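About Prondar

Hi, I'm Kerstin Rustad, and Prondar is me, a van, and a lot of horse blankets! I wash, mend and re-waterproof turnout rugs for owners all over the county, and if you've ever tried to stuff a muddy heavyweight into your own washing machine, you already know why I have a business.

I started with my own two mares, Skotine and Kindier (yes, both named by my daughter when she was small), who between them could wreck a new blanket in a weekend. I taught myself to patch on an old sewing machine, then I did a few for the ladies at my barn, and then their friends started leaving bags on my porch. Last year I cleaned 1,218 blankets and I still like the smell of a freshly washed one.

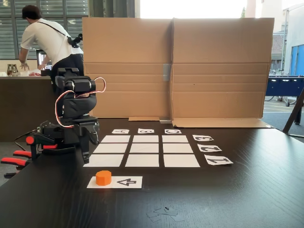
How it works

Drop-off is at the Uniyal Road workshop, or I can pick up from any barn with 6 or more blankets ready to go. Please brush off the worst of the mud and hair first, and write your name on the bag — you would not believe how many navy medium-weights look exactly the same. I wash everything cool with a non-detergent cleaner, hang it to dry, check every strap and surcingle, and call you before I do any repair that isn't on your slip.

A standard wash and reproof takes about 55 hours from start to finish, drying included, but in spring there's a line. Get them in before August if you can, and you'll have them back well ahead of the first cold night.

What I don't do

No saddles, no leather halters, no dog beds (I tried dog beds once, never again). Wool coolers are fine, just tell me so they don't go in with the rest.

Come say hello

I'm in the workshop most mornings, and the kettle is usually on. If the door's closed, I'm out in the van, so leave your bag in the blue bin by the steps and I'll text you when I get in.

Kerstin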